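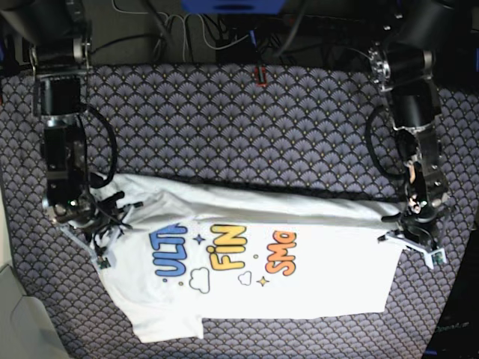 Dublado ou legendado no Cine Oprea?

assunta_messina
Gente, o Oprea só vai passar Flilendale dublado, em outubro inteiro. Eu adoro aquela sala, vou lá desde menina, mas queria tanto ouvir as vozes originais!

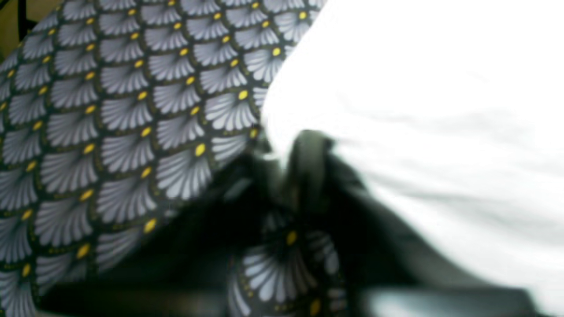 E a sessão é às 19h, que para mim, saindo do trabalho, já é uma correria danada.

wandov3
Assunta querida, discordo com carinho – minha mãe não acompanha legenda e com dublagem vai feliz da vida.
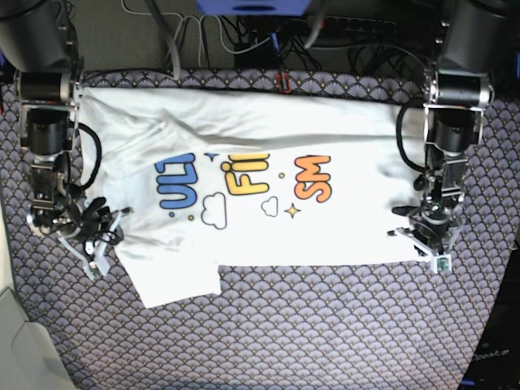 Última alteração da página: outubro, 19h03

kanyarat.paisan
Entendo os dois, mas três semanas sem uma única sessão legendada é demais. A cidade tem uns 3.000 estudantes, público não falta.

wandov3
Falta sim, no Kellivo a legendada vivia vazia.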